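What Happens When a Robot Squeezes Too Hard?

Robots are very good at doing the same thing over and over. At the Zada lab in Clarkbridge, one robot arm practices pouring all day long. Most of the time it goes well. One afternoon in January, it did not.

The arm had done 531 pours without a problem. On the next one, it picked up its bottle and kept on squeezing. The sides of the bottle bent in, the cap popped off, and the drink mix went all over the table. No one was hurt. But the people in the lab wanted to know why it happened.
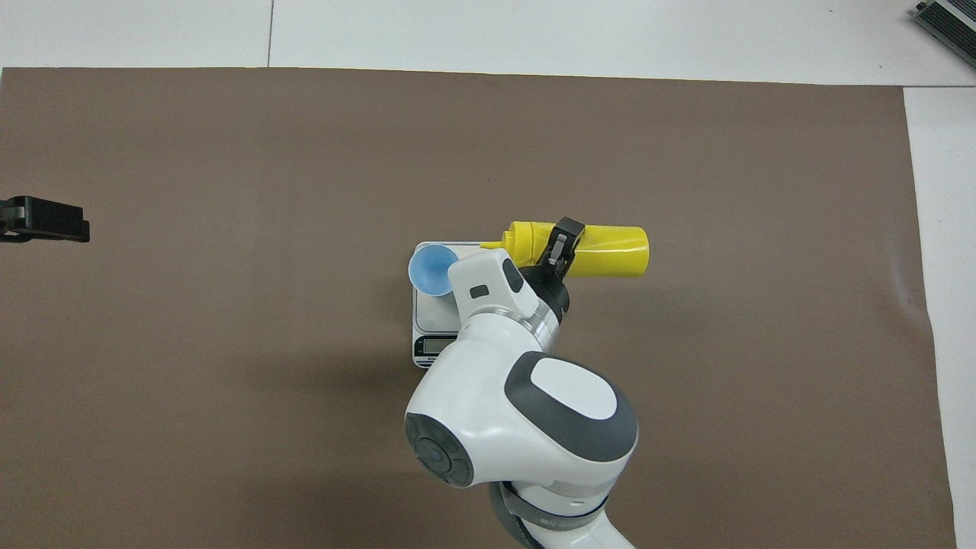

Grip is one of the hardest things for a robot to get right. Your hand has thousands of tiny nerve endings that tell you how hard you are pushing. If a cup starts to slip, you hold it tighter before you even think about it. A robot has to get that information some other way. With only two fingers to close around a plastic bottle, like the yellow one, the arm needs a good number for how hard to press. Too little and the bottle drops. Too much and the bottle gets crushed.

The number usually comes from a force sensor. A force sensor is a small part that measures pushing and pulling. In this robot, the sensor had a loose wire. Each time the arm moved, the wire wiggled a little. Then it lost contact, and the sensor sent the robot a zero.

To the robot, zero meant "I am not holding anything yet." So it squeezed more. It checked again, got another zero, and squeezed even more. It was following its rules, but the information was wrong.

Engineers call this a sensor fault. People have a version of it too. If your foot falls asleep and you try to walk, you might stomp or trip, since your foot is not sending the right messages.

The lab made 2 changes. First, they fixed the wire and clipped it down so it could not wiggle. Second, they added a new rule – if the fingers are closing and the sensor still says zero, stop and wait for a person.

Then they tested it. The arm did almost 1,000 more pours, and it stopped by itself 9 times. A person checked the arm each time before it started again.

Words to know

Gripper: the part of a robot that holds things.
Sensor: a part that measures something, such as force, heat, or light.
Fault: when a part stops working the way it should.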